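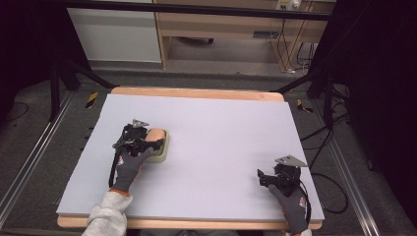
How a Sponge Works

A kitchen sponge has two jobs. It holds water, and it rubs dirt off things. These jobs need different materials, so many sponges are made of two layers glued together. The thick layer is soft and full of holes. The thin layer is rough and stiff. This page explains what each layer is made of, what it does, and how to test a sponge at home.

The soft layer

The soft layer is a foam. A foam is a solid or a liquid with many gas bubbles in it. Whipped cream is a foam, and so is the inside of a loaf of bread. In a sponge, the bubbles are called cells.

Foams come in two types. In a closed-cell foam, every bubble has a complete wall, and water can't get in. Swimming floats are made this way. In an open-cell foam, the walls between the bubbles have gaps, and water can move from one cell to the next. A washing sponge must be open-cell, or it would stay nearly dry inside and float on top of the dishwater.

There are two common materials for the soft layer. The first is cellulose, which comes from wood or other plants. The second is polyurethane, a kind of plastic. Cellulose takes in water well and goes stiff when it dries. Polyurethane stays soft when it is dry, but it usually needs a squeeze under the water before it fills.

How the water gets in

Water is made of very small parts called molecules. Water molecules pull on each other. They also pull on some other materials, and cellulose is one of them. When a cellulose sponge touches water, the molecules at the edge are pulled along the cell walls, and they pull more water behind them. This is called capillary action. It works best in narrow spaces, and a sponge is mostly narrow spaces.

Capillary action can move water upward. If you stand a sponge on its end in a shallow dish, the wet part will climb above the level of the water in the dish. It stops climbing when the weight of the water matches the pull.

Squeezing works in a different way. When you press a sponge, the cells get smaller and the water or air in them is pushed out. When you let go, the cells open again. If the sponge is under water at that moment, water flows in to fill the space. If it is in the air, air flows in.

The rough layer

The rough layer is called the scouring layer. To scour means to clean by rubbing hard. It is often made of plastic fibers, which are long, thin threads. The fibers lie in every direction and are stuck together where they cross. Tiny grains of a hard mineral may be mixed into the glue.

Rubbing with something rough is called abrasion. Each hard point on the layer works like a very small scraper. When it meets dried food, it breaks off a little piece, and the water carries the piece away.

The same points can damage a surface that is softer than they are. They may leave fine scratches on clear plastic or on a nonstick pan. For these, use the soft side. The layer is often a darker or brighter color than the foam so that people can tell quickly which side is which.

Shape and grip

A sponge must be small enough to hold in one hand and large enough to cover a useful area. Most are blocks that are longer than they are wide. Rounded corners are less likely to tear than sharp ones, and they fit better against the inside curve of a bowl.
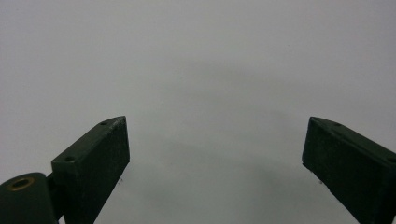
Grip depends on friction, the force that makes it hard for two surfaces to slide past each other. A dry sponge is easy to hold. Soap and water form a slippery film between the sponge and whatever is holding it, and friction drops. People then squeeze harder, which pushes out some of the water. A light, steady hold in the middle of the block keeps more water inside.

Foam also changes shape where it is pressed. The pressed part becomes thin and the parts on each side stay thick, so the sponge is held in a shallow groove. This helps to stop it from slipping.

Test it yourself: how much water does it hold?

You will need a clean cellulose sponge, a kitchen scale that reads in grams, a bowl of cool water, and a plate. Ask an adult before you use the scale.

1. Put the plate on the scale and set the scale to zero.
2. Weigh the dry sponge on the plate. Write down the number.
3. Hold the sponge under the water and squeeze it until no more bubbles come out.
4. Let go and wait for it to open fully.
5. Lift it out slowly without squeezing. Put it on the plate and weigh it again.
6. Subtract the first number from the second. The answer is the weight of the water.

One gram of water takes up one milliliter, so the answer in grams is also the answer in milliliters. Ramiro Collado tried this with a very large car-washing sponge, and the water in it weighed 426 grams. That is 426 milliliters, a little less than two cups. A kitchen sponge will give a much smaller number.

Now squeeze the sponge as hard as you can and weigh it a third time. It will still weigh more than it did when it was dry. The water that remains is held in the narrowest spaces, and your hand isn't strong enough to force it out. Only drying in the air will remove it.

Looking after a sponge

Bacteria are living things too small to see. Many of them grow well in places that are warm and wet and have food in them — a used sponge can be all of these. Rinse out the crumbs, squeeze out the water, and stand the sponge on its edge so that air reaches both sides. A sponge lying flat dries slowly underneath.

Replace a sponge when it smells bad after rinsing, when pieces come off it, or when the rough layer starts to peel.

Words to know

Abrasion: wearing something away by rubbing.
Capillary action: the movement of a liquid through narrow spaces.
Cell: one bubble in a foam.
Cellulose: a material found in the walls of plant cells.
Friction: a force that resists sliding.

Text: Ustyna Ostapchuk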